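The Wadska lost its grip again, and this time I know why

I have been chasing this fault since September and I'm so pleased to finally have something to write down! If you've followed the blog for a while you'll remember that Wadska is my bench arm, and that every so often it would pick something up, carry it halfway across the table and let go. No error, no beep. The log said "holding" the whole way through.

My first guess was the motor, so I swapped it. Then I blamed the power supply (I always blame the power supply). Neither made any difference, and I'd started to suspect my own code, which was a low point.

Then Sigrun Bråten wrote to me after my last post and asked a very good question: does it drop things when it's moving slowly? I had never tested that. I set up a long run overnight, 1,956 picks, half at crawling speed and half at my normal speed, same objects, same spots on the table. The slow half had 3 drops. The fast half had 286. I just about fell off my chair.

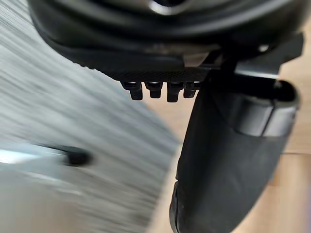
So it only cared about speed, and the drops came in clumps. The first big clump started at pick 767, right after a stretch with hardly any trouble. I went back through the wrist camera footage from that part of the run and lined it up with the force readings, and there it was: in the fast swings the reading dipped to zero for a blink and came straight back. My controller saw the zero, decided the fingers were squeezing nothing, and "helpfully" reset the grip. Resetting the grip means opening a little first. Bye bye, payload.

The dip itself was a connector. One pin in the sensor plug had crept back in its housing, and a hard swing was enough to break contact. I pushed it in, heard the click (best sound of my whole autumn) and put a strain relief on the cable.

The plug was only half of it, though. One bad reading should never be allowed to open a gripper, and that part was my own doing. The controller now keeps squeezing at the last good force if the sensor goes quiet, and stops the arm if it stays quiet. Wenche Isaksson has been telling me to do this for ages, so yes, Wenche, you may gloat.

I'm doing the same overnight run again this week with the new code, and I'll post the numbers whatever they are. If anyone wants the force log to poke at, leave a comment and I'll put it up.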